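Ticket 84 - Ridesar sidewalk unit, wheel and battery order
Status: open, waiting on budget
Opened by: Llinos Voyle

The current wheel set was bought for indoor floors. The Floltmont route is street and raised sidewalk, so I need to know what to order before we commit to a second unit. 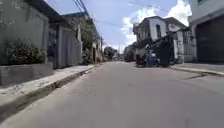 Maddocks quoted two options in March. The hard tires are cheaper but come with no spares. The soft set costs more and ships with one spare pair.

Update 1: went over the surface with purchasing. Cracked and patched asphalt is the part that worries me.

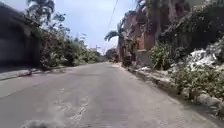 I would take the soft set. Lead time is 43 days, so if it slips past this quarter we pay the new price list.

Update 2: battery. Beltach wants a minimum order of 6 packs. We need two now and two for the second unit - the rest would sit on a shelf. 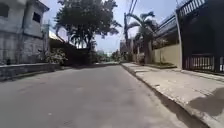
Asked Beltach if they will split the order across two invoices. No reply yet. Do not approve the full amount until they answer.

Update 3: curbs. The unit is not rated to climb them, and a ramp kit is a separate line on the quote. Left it out for now.
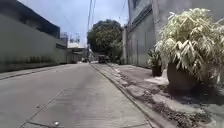

Can the second unit share the charger we already have?
Only if the two run on different shifts. A second charger is on the wish list for next year.

Next step: purchasing to confirm the wheel line.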